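Setting up a colour cube game on the kitchen table

My two were given a tub of painted wooden cubes years ago, and I am a little ashamed to say it lived at the back of a cupboard until one wet November, when we ran out of everything else to do. What we came up with has been a favourite ever since, and it costs next to nothing. All you need is a table, some cubes in different colours and a roll of black tape.

Start by clearing the table and giving it a good wipe, then let it dry properly. Tape laid over crumbs will lift at the corners before you have even sat down, and small fingers do love to help it along.

Next, mark out your home square. Put one cube down where you want the square to be and lay a strip of tape along each side, leaving a gap about as wide as your thumb all the way round. Press the corners down with the back of a spoon. If your table is waxed or has an old varnish on it, try a scrap of tape underneath first and leave it overnight – I wish I had done so with my mother's sideboard.

Now scatter the cubes. Red, green and yellow are plenty for a first go, and you can bring out more once everyone has the hang of it. One person calls a colour, and the other has to set that cube down inside the square without touching the tape. Then it comes out again, and the next colour is called. 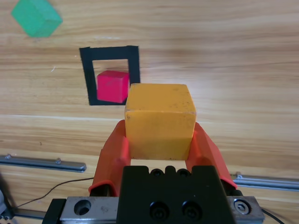
How big should the square be for a very young child?

Make it twice as wide as the cube, and bring the tape in a little at a time as they get steadier.

Once placing gets easy, try stacking. The first cube goes in the square, the second goes on top, and so on until the tower falls. Our record is 6, held by my friend Boris Kolář, who is a grown man and still brings it up.

You can also play it with eyes closed, with one person giving directions (left a bit, towards you, down!). It is noisier than you would think, so perhaps save it for a Friday afternoon.

A word on looking after the cubes. Painted wood gets scuffed, and that's no bother at all, but do run a thumb along the edges now and then and rub down anything rough with fine sandpaper. Clean them with a barely damp cloth and leave them out on a tea towel to dry. Please don't soak them – I lost a lovely blue one that way.

When you have finished for the day, peel the tape back slowly and low to the table. Any stickiness left behind should come off with a drop of washing-up liquid on a warm cloth.

Catalina Saavedra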